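Flurkotano sets January start for cutlery sorting cell, splits purchase in two

24th October – Catering equipment news

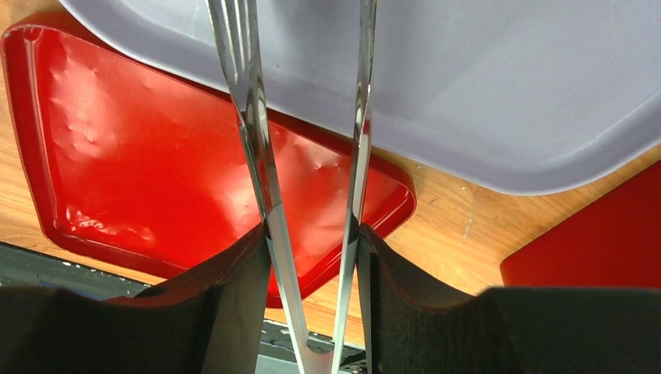
Chaiwat Limsakul wrote in to ask why the gripper fingers are budgeted as a consumable when the arm itself is being paid for as capital. The finger pads wear out and the arm does not, at least on the same schedule, and Flurkotano has decided to keep the two costs apart from the start.

The company, which runs tray return and dishwashing for staff canteens, plans to bring one robotic sorting cell into service at its Keane site in January. The cell will pick forks, knives and spoons from the return line and place them in wash racks. Trays will still be stacked by hand in the first phase.

The purchase is split into two orders. The first covers the arm, the controller and the mounting frame, supplied by Idham under a fixed price. The second covers fingers, pads and spare fasteners, supplied by Ukus on a call-off basis at $209 per set. Flurkotano has set aside $2288 for finger parts in the first year and will review that line after the first 500 hours of running.

Pad life is the least certain figure in the plan. Thin polished metal is hard to hold at a steady angle, and two pieces picked up together have to be either separated or racked as a pair. The specification allows double picks but requires the cell to log each one. Idham has to show a run of 1000 picks on site before the final payment is released – trial runs at its own workshop do not count toward the total.

Work still to be priced includes a guard rail on the aisle side, a second power outlet and a change to the tray surface. Glossy trays throw reflections that can confuse the vision system, and a matte tray is under review. If the trays are replaced, the cost will come out of the canteen budget and will not be charged to the automation project.

A second cell is not funded. Flurkotano said it would ask for new quotes once the pad review is complete, and that Idham's current price for a repeat order is held until then.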